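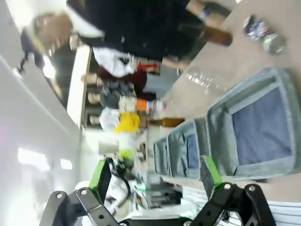

Three gray fabric bins in a row, biggest in front, with a can and a bottle still waiting their turn.

Fabric Bins, and What They Will and Won't Do for You

I own more storage bins than I own things worth storing. This was pointed out to me by my brother-in-law, Kamrul Cassim, a man who keeps his screws in a coffee mug and can find any one of them in the dark. Fine. But I have been sorting groceries, cleaning supplies and general household drift into soft bins for 11 years, and I have made most of the mistakes available.

Buy graduated sizes, but use them as if you'd bought them one at a time

Sets of bins come nested, which looks wonderful in the store and lasts until you get home. Set them side by side on a table before anything goes in. You will immediately want to put the big stuff in the big one. Resist. The biggest bin should get the lightest things: paper towels, bags of chips, spare dish cloths, the sponges you bought in a fit of optimism. Load it with cans and the first time you pick it up by the rim you'll learn how the stitching was done.

Cans and bottles go in the middle size, at most. The smallest takes packets, tea, bouillon cubes, birthday candles and whatever those little keys are for.

Work on a table

The floor is tempting because there is so much of it. I sorted on the floor for years and stood up each time like a folding chair with a bad hinge. A table at hip height lets you see into every bin at once. Clear it completely before you start, then put the bins along one side and the loose things along the other.

Cans: stand them up

A can on its side will roll. It will pick the moment when you have a glass bottle in your other hand. If your table isn't level (mine leans toward the window, as does the rest of the house), park the cans against something heavy or get them into a bin first.

Inside the bin, labels face up if you'll be looking down at them from above, which with a low shelf you will. The labels are on the sides, so this means either laying the cans flat and packing them snugly enough to stay put, or writing on the lids with a marker. I write on the lids. TOM for tomatoes. BNS for beans. There was a year when I used a code, and we ate a lot of surprise soup.

Bottles

Glass wants a divider. A cut-down cereal box does it, or a folded dish towel between each pair. Wipe the bottom of anything oily before it goes into fabric. I skipped this once with a bottle of sesame oil, and the bin has smelled like a stir-fry since a Wednesday in October.

Keep food and cleaners in separate bins. I don't care how tightly the cap is on.

Wrappers

Crumpled plastic wrap multiplies. Hang a trash bag off a chair before you open the first package and put every wrapper straight in it, because a clear wrapper on a pale table is nearly invisible until you've packed it in with the rice. Jalen Ferreira next door once stored one for an entire winter. He had labeled the bin, too.

Cleaning the bins

Most fabric bins are cardboard wearing a jacket, so don't put them in the washer. I put one in the washer. What came out was a jacket.

Vacuum the inside with the brush end, then go over the lining with a barely damp cloth and a drop of dish soap. Leave the bin open and upright overnight. For crumbs in the bottom seam, an old toothbrush. If the base has a removable board, take it out and wipe both sides, and try not to think about what was under it.

If a side has slumped, slide a piece of stiff cardboard between the lining and the shell, where there's a gap. Without a gap, cut the cardboard to fit inside and call it a liner.

Where they end up

Heavy bins low, light bins high. Leave a hand's width above each one so you can reach in without dragging the whole thing out. If the shelf also holds things you like looking at, give those their own section, at eye level, and keep the bins off it.

Check the back of each bin twice a year. I found 7 jars of mustard in one last spring, and we don't especially like mustard. Kamrul took three of them home. I assume they now contain screws.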